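How to Clear Out and Sort Old Computer Accessories

Posted 30 Jan 2025 by Rianne Desmet

Most homes with a computer also have a box of parts that belong to older computers. Sorting one takes an afternoon. You need a clear desk or table, masking tape, a marker, a few zip bags and a working computer with USB ports.

Step 1: Empty everything onto one surface

Check desk drawers, the hall closet, laptop bags and the shelf behind the TV as well as the main box. Do not sort anything until it is all in one place. Duplicates are easy to miss when half of them are in another room.

Step 2: Make three groups

Group one is cables with nothing attached. Group two is power supplies and chargers. Group three is devices: mice, keyboards, webcams, headsets, hubs and drives.

Step 3: Label the power supplies

Read the output line on each one. It gives a voltage and a current, for example 20 V and 3 A. Write both on a piece of masking tape, along with the device it goes to, and stick the tape near the plug. If you don't know what it belongs to, write the date on it and put it in a separate bag. Plugs that fit are not always safe to use. A supply with the wrong voltage can ruin a laptop or router.

Throw out any supply with a cracked case, bare wire or a burnt smell. These go to electronics recycling, not the trash.

Step 4: Thin out the cables

Keep two of each type you still use. For most people that means USB-C, HDMI and one network cable. My brother Gerrit kept nine VGA cables through two moves and has no monitor that takes one. Old printer cables can go too, unless you own the printer.

Step 5: Test the devices

Plug in each device and try every button. Give a mouse 30 seconds on a plain surface and watch for a pointer that jumps or sticks. On keyboards, open a blank document and press each key. Put a strip of tape on anything that fails.

Step 6: Wrap and store

Coil long cables loosely in wide loops and close them with a hook-and-loop tie. Sharp bends next to the plug are where cables usually fail, so leave some slack there. Short, thin cords can go around the device itself. 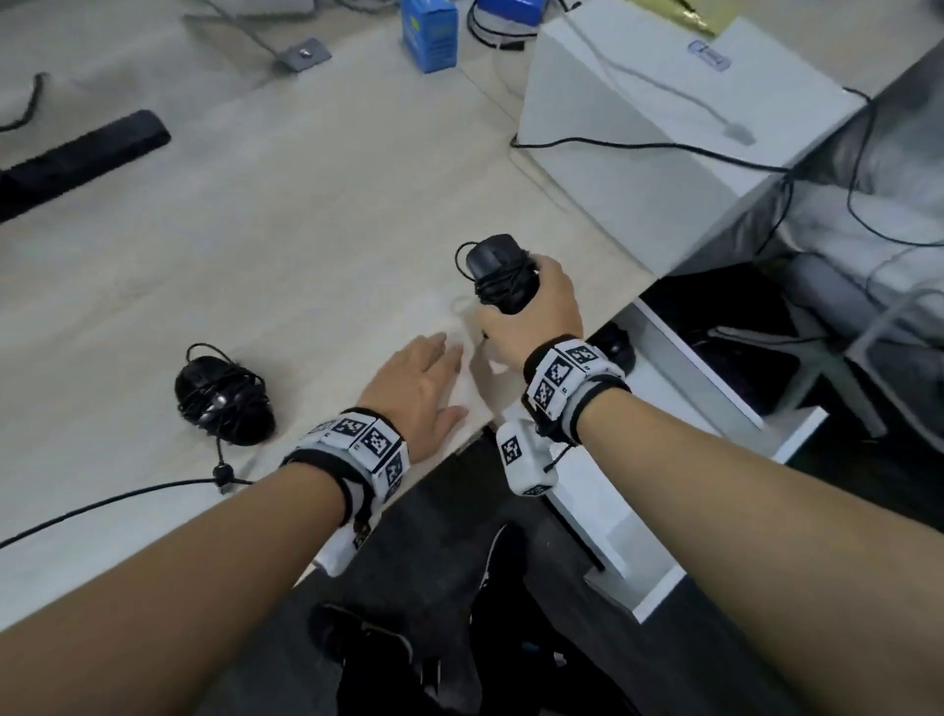 A mouse with its cord wrapped around the body.

Stand the wrapped devices in a shallow bin so you can see them from the top. I use one bin for devices and zip bags for cables, one type to a bag, with the label facing out.

Step 7: Deal with the rest

Working items can go to a thrift store or school, but call first. Many no longer take wired keyboards. Wipe any drive before it leaves the house. Go through the bins again in August, and let go of any mystery chargers you still haven't matched.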